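Heat Loss from Hot Drinks in Shared Study Kitchens
Project report, second-year Building Physics module
Gergely Lakatos and Arif Kumarasinghe

1. Background

The Balogh building has a shared kitchen on each floor. Residents complain that tea goes cold before they get back to their desks, and the kitchen on the north side is said to be the worst. We were asked to find out whether the room has any measurable effect on the cooling of a drink, or whether the cup and the fill level account for most of it.

A hot drink loses heat by evaporation from the surface, by convection from the surface and the outer wall, by radiation, and by conduction through the base. For an open cup, evaporation is normally the largest term in the first few minutes. Newton's law of cooling treats all of these as one coefficient, k, which is adequate over a narrow range of temperature and poor over a wide one.

2. Method

Water was boiled, poured into a preheated jug and then into the cup under test. Logging began when the probe read 80 °C and stopped at 50 °C. The probe was a Vodavum K-type thermocouple held at mid-depth by a card strip, sampling every 2 seconds. Room temperature was read from a Flament wall sensor at the start and end of each run.

2.1 Cups

Glazed stoneware was used for all the runs reported. Wall thickness was measured with callipers at the rim and halfway down. Handles were ignored in the area calculation, which introduces a small error because a thick handle acts as a fin.
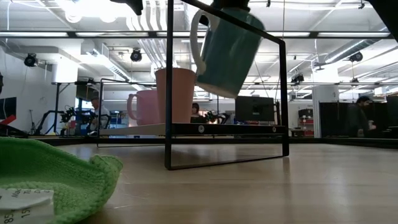 2.2 Surfaces

Each cup was tested on three surfaces: steel worktop, cork mat and timber. Base temperature of the surface was allowed to settle between runs. We did not control the humidity of the room, although it was noted.

3. Results

There were 14 usable runs. One further run was discarded after the probe touched the wall of the cup, which showed as a step in the trace.

The steel worktop gave the highest k in every cup. The difference between cork and timber was smaller than the spread between repeated runs on the same surface, so we cannot rank them. Filling the cup to the brim lowered k compared with a half-filled cup, as expected from the ratio of surface area to volume.

Room temperature in the north kitchen was 19 °C throughout. The south kitchen was warmer in the afternoon and the difference in cooling time followed the difference in air temperature closely. After correcting for this, no separate effect of the room remained.

4. Discussion

The worktop result is the only one with practical value. Steel conducts well and has a large mass under the cup, so the base term is not negligible. Timber is a much poorer conductor, and pale softwoods and hardwoods should behave alike at this scale, as only the first few millimetres take part over the length of a run.

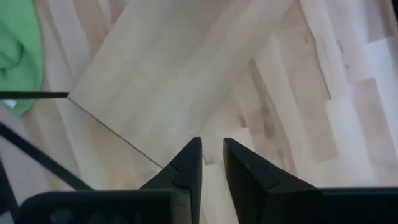
The single-coefficient model fitted the lower half of each curve well and underestimated the loss near the start. This is consistent with evaporation falling off faster than linearly as the water cools. A two-term fit was tried in the Umeo spreadsheet and reduced the residuals, but with so few runs the second coefficient varied too much between repeats to be quoted.

Draughts were not measured. The door of the north kitchen was kept shut during logging, whereas in normal use it is propped open, and this may be what the residents are noticing. An anemometer at cup height would settle the point.

5. Further work

Repeat the runs with the door open. Add a lidded cup to separate evaporation from the other terms. Log humidity alongside temperature.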